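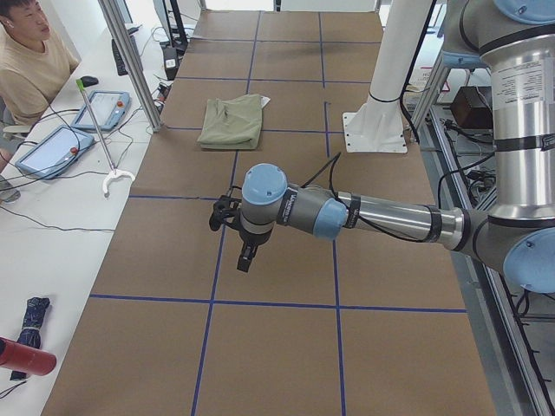
Jelleck Two-Finger Gripper, Refurbished (item 3436)

Print this page | E-mail this page to a friend

Okay, before you put one of these in your cart, please read the part about the finger screws. I sell the Jelleck, I like the Jelleck, I've had one bolted to something or other in my shop for ages, and I still want you to know how mine let go of things in December, so you can keep yours from doing the same!

We were running a cloth folding job. Pick up a shirt, fold it, fold it again, set it down inside a taped square, go get the next one. Easy stuff, and there's hardly any weight in a shirt. Then one afternoon the gripper closed, the screen said it had closed, and the arm lifted up with nothing in it. The shirt stayed right where it was. I figured the pick height was off, so I lowered it a hair (dumb move, don't do this) and the next try pushed a fingertip into the table hard enough to trip a protective stop.

Nneka Olatunji took the gripper off and found it in maybe two minutes. One of the two screws holding the left finger had backed out and the finger was leaning outward. The motor was moving fine, so the software saw a perfectly good close. The tips just weren't meeting anymore. I'd been blaming the cloth, the tape, the table, you name it, and the whole time it was a screw.

What we changed on the ones we sell now:

Every unit gets new finger screws with thread locker, tightened on the bench by Nneka or by Obinna Ugwu. We run it for 18 hours, open and close, then check the screws again before it goes in the box. You also get a spare set of screws and the right hex key, because the one in your drawer is probably rounded off (mine was).

What I'd like you to do:

Check both fingers by hand before the first run of the day. Power off, arm stopped, give each one a wiggle. If it moves sideways, don't run it. And if a pick fails, look at the fingers before you touch the height setting. Keep the pendant where you can reach the red button without leaning over the table, too. Salamatu Amadi had to stretch for ours the day of the crash and she was not happy with me about it, so I moved it.

Is it any good for cloth otherwise? Yeah, it is. Thin cotton is fussy and you'll want to slow the close down, but thicker stuff like towels comes up great.

Fits the Usman wrist plate as is. For a Ralell wrist you need the adapter, sold separately. It won't fit any wrist made before 2008, and I've tried. Cable is included, mounting bolts are not.

If you bought one from us before this page was updated on 2020-02-25, write to Suleiman at the Marnlow parts counter and he'll mail you the screw kit free. Have your serial number handy, it's on the underside next to the cable plug.

Print this page | E-mail this page to a friend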